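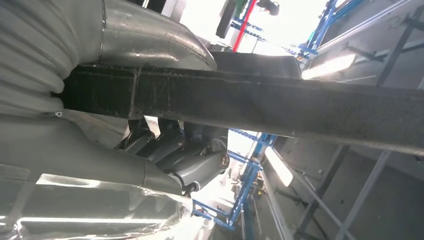 Une gaine souple s'use presque toujours au même endroit, là où elle touche quelque chose de dur. J'ai mis du temps à le comprendre, parce que je regardais seulement le milieu, où les plis bougent le plus. Maintenant je commence par les points de rencontre. Sur la grosse gaine grise annelée, en haut à gauche, il faut regarder le bord inférieur, près du petit anneau métallique, exactement où elle rejoint la longue pièce noire. C'est l'endroit que je contrôle en premier dans notre atelier Fikon, à Jillau, et je vais expliquer comment je procède pour contrôler, nettoyer et protéger une gaine de ce genre, puis pour habiller un tube avec une feuille réfléchissante.

Page mise à jour le 29 décembre 2019

Ce qu'il faut préparer

– un chiffon doux qui ne laisse pas de fibres
– un pinceau plat à poils souples
– de l'eau tiède avec très peu de savon
– un mètre ruban de couturière (le mètre rigide ne suit pas les courbes)
– un ruban en aluminium adhésif, j'utilise le Cedance large de 44 mm
– une feuille d'aluminium épaisse, ou un manchon déjà prêt
– des bandes de feutre adhésif
– une lampe de poche

J'achète le ruban chez Ambrosio, au comptoir. Ils acceptent de couper le feutre à la longueur demandée, si on donne la mesure en millimètres.

Avant de commencer

Coupez l'alimentation de tout ce qui est relié à la gaine ou au tube, et attendez que les parties soient froides. Faites une photo de chaque raccord avant de toucher. Au remontage on croit se souvenir du sens d'un collier, et on se trompe.

Étape 1. Contrôler les plis

Éclairez la gaine de côté, avec la lampe presque parallèle à la surface. Dans cette lumière, une fissure fait un trait sombre au fond du pli. Ouvrez les plis avec deux doigts, un par un, sans tirer sur les extrémités. Si le fond d'un pli est devenu blanc ou collant, la matière est fatiguée et la gaine est à remplacer, le ruban ne la sauvera pas longtemps.

Contrôlez aussi la courbe. Une gaine annelée doit tourner de façon régulière. Quand trois ou quatre plis sont écrasés ensemble du côté intérieur et que les autres restent ouverts, elle est trop courte ou bien mal tournée sur son raccord. Desserrez le collier, laissez la gaine prendre sa position, resserrez.

Étape 2. Nettoyer

D'abord le pinceau, à sec, dans le sens des plis. Ensuite le chiffon humide, bien essoré. Je ne mets jamais de solvant sur une matière souple que je ne connais pas. Laissez sécher la gaine ouverte, une nuit si possible.

Étape 3. Protéger les points de contact

Posez une bande de feutre sur la pièce dure et non pas sur la gaine. Collée sur les plis, la bande les bloque, et le mouvement se reporte sur les plis voisins qui cassent plus vite. Pour un tube rigide, qui ne bouge presque pas, on peut par contre coller le feutre sur le tube même. Arrondissez les coins de la bande avec des ciseaux, les coins droits se décollent les premiers.

Étape 4. Habiller un tube avec la feuille

Mesurez le tour du tube à son endroit le plus large. Ajoutez un recouvrement de deux centimètres. Pour notre grand tube, j'ai obtenu un rectangle de 538 mm sur 328 mm. Notez la mesure sur un papier que vous gardez, elle servira la prochaine fois.

Froissez légèrement la feuille puis ouvrez-la de nouveau avec la main. Cela paraît bizarre, mais une feuille un peu froissée suit mieux un tube qui devient plus mince vers le bout, et elle se déchire moins au premier pli. Placez le bord du recouvrement vers le bas, pour que la poussière n'y entre pas. Fixez au milieu, puis vers les deux bouts, avec le ruban Cedance. Frottez le ruban avec le dos d'une cuillère.

Arrêtez la feuille avant la partie qui tourne ou qui se plie. Laissez là une largeur de main libre.

Étape 5. Les câbles à côté

Un câble mince qui passe près d'une articulation a besoin d'une boucle. Pliez l'articulation jusqu'au bout dans les deux sens, à la main et lentement, et regardez si la boucle se tend. Elle doit rester molle dans toutes les positions. Une boucle trop grande n'est pas bonne non plus – elle pend et elle s'accroche.

Quand refaire le contrôle

Chez nous c'est deux fois par an, en juin et à la fin de l'année. Pour une gaine qui bouge beaucoup, je compterais plutôt une fois toutes les 1 000 heures d'utilisation. Le feutre se change quand il devient lisse et brillant.

Si le ruban laisse de la colle sur le tube, chauffez avec un sèche-cheveux à la position faible et roulez la colle avec le pouce.

Accueil | Atelier | Tutoriels | Outillage | Contact

Rechercher sur le site... OK

Ce site utilise des cookies pour mesurer les visites. Accepter Refuser En savoir plus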